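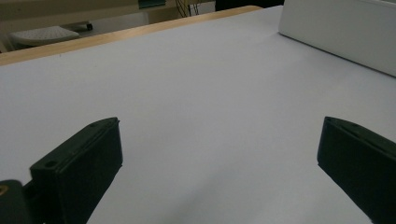 Which rugs go to the cold room before hanging?
Any wool piece with live moth or loose larvae casings.

Carpet store, Cikonport. Checked July 30, 2025, Chidubem Nnaji.

Hanging rail 2: rated 300 kg, OK.
Fringe, lot 607: knots open at one end. Hold.

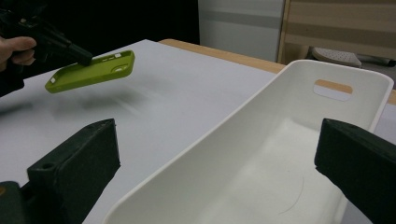 Lot 965 has dye bleed along the red border. Retest before washing. Mark the spot with a tag as bright as the lime-green phone case, tied to the fringe, no pins.

Humidity: 50%, OK.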